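Notas para a palestra - Manter uma coleção de jogos a circular
Oradora: Ruxandra Coman, ludoteca Trilena

Abertura

Agradecer à organização. Dizer logo que vou falar de empréstimo e de manutenção, e que a parte pedagógica fica para quem percebe mais do que eu.

Contexto rápido: a Trilena empresta jogos de tabuleiro e material de construção a escolas e famílias. O catálogo tem 3000 títulos e trabalhamos com 71 escolas. O prazo normal de empréstimo é de seis semanas. Perguntar à sala quem gere uma coleção própria. Se forem poucos, encurtar a parte do inventário.

1. O que se estraga primeiro

As caixas. Os cantos cedem muito antes de o conteúdo ter problemas. Durante anos colámos fita transparente e o resultado era mau: amarelece e arranca a impressão quando se tenta tirar. Agora reforçamos por dentro, com tiras de cartão.

Depois das caixas vêm os baralhos muito usados. As capas de plástico ajudam, mas um baralho com capas já não cabe no tabuleiro interior. Contar o caso do Flirnport, que voltou três vezes com a tampa rebentada. Acabámos por deitar fora o interior e usar saquinhos.

2. Peças em falta

Pesamos cada jogo à entrada e comparamos com o peso registado na ficha. Não apanha uma carta perdida, mas apanha quase tudo o resto e demora menos de um minuto. Só abrimos e conferimos quando o peso não bate certo.

Mencionar o programa Visum, onde registamos as fichas. Não fazer publicidade, tem defeitos: a pesquisa por editora continua lenta e a exportação perde os acentos.

Multas: deixámos de cobrar em março. As devoluções com bilhete a avisar do que falta aumentaram. Não tenho ainda números que mereça a pena mostrar.

3. Substituir peças

Guardamos uma gaveta de peças órfãs, separadas por forma e só depois por cor. Peões e cubos são fáceis de trocar entre jogos. Miniaturas, quase nunca. Para os dados, atenção ao tamanho - as crianças reparam logo num dado maior do que os outros.

[Mudar de diapositivo. Pausa curta.]

Três cubos de cores diferentes sobre um tampo branco, que já tem riscos e marcas cinzentas. Falar da cor: um cubo de substituição tem de se distinguir bem dos restantes à distância de um braço, e convém experimentar com a luz da sala onde se vai jogar.
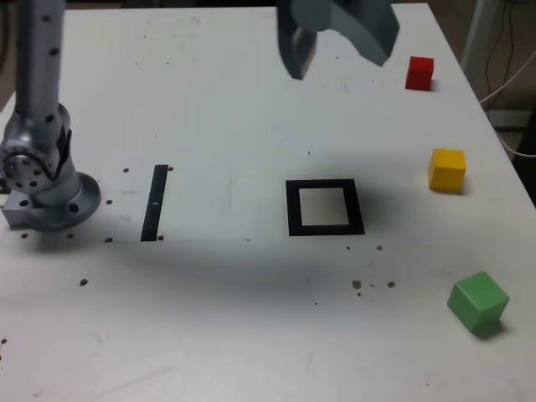
4. Dinheiro

O orçamento anual para reparação é de 3000 euros e inclui caixas novas, sacos e etiquetas. Explicar que o apoio da Fundação Bustamante cobre compras, mas não cobre reparações. Foi preciso passar essa despesa para a quota das escolas.

Se perguntarem pela quota: varia com o número de turmas, enviar a tabela por correio eletrónico.

5. Fecho

Pedir que tragam as fichas que usam nas vossas coleções para trocarmos modelos ao intervalo. Deixar dez minutos para perguntas. A balança fica na mesa da entrada para quem quiser experimentar.

Notas recentes
Etiquetas que descolam com o calor
Como arrumar puzzles sem caixa
Modelo de ficha de empréstimo para escolas
Jogos cooperativos: o que sai mais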